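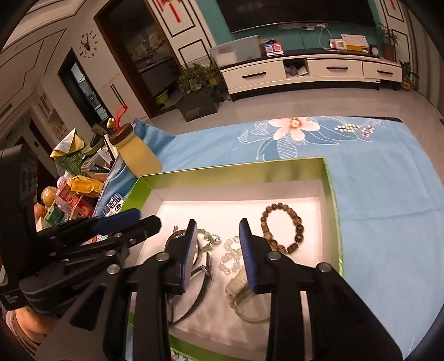
Product Review: Cernden Rigid Gift Box, Green with White Lining
Reviewed by Divya Rajan, Household Storage Section
August 11, 2021

The Cernden rigid box is sold as gift packaging, but many buyers keep it afterward for jewelry. This review considers it for that second purpose only. The box was purchased at the regular retail price and has been in daily use in a shared bedroom since January.

Construction
The walls are stiff and the corners have remained square. The metallic lime-green finish at the rim shows fingerprints and should be wiped with a dry cloth. One small scuff has appeared at a corner. The manufacturer rates the box for a load of 900 grams, and our contents weighed 688 grams on a kitchen scale.

Interior
The white lining is the strongest feature of the product. Dark pieces, such as a brown beaded bracelet or a watch with a black strap, can be found immediately. Clear crystal beads and pale green jade are harder to pick out against white, particularly under a bright lamp. Buyers who own mostly pale stones may prefer the gray lining offered in the Cattaneo range.

The box has no dividers. Bangles and bead bracelets share one open space, and a long watch strap takes up much of one side. Jade should not be left to rub against a metal bangle. Our reviewer Elango Annamalai recommends a soft pouch for each jade piece, and we support that advice. Insert trays made by Ota for a similar box did not fit.

Use
The opening is wide enough to lift out a single bracelet without emptying the box. On a bed or other soft surface the box should be set down flat before it is opened. It is not suitable for travel, as the lid has no catch.

Rating
Recommended for small collections, with separate pouches. Not recommended for fine chains.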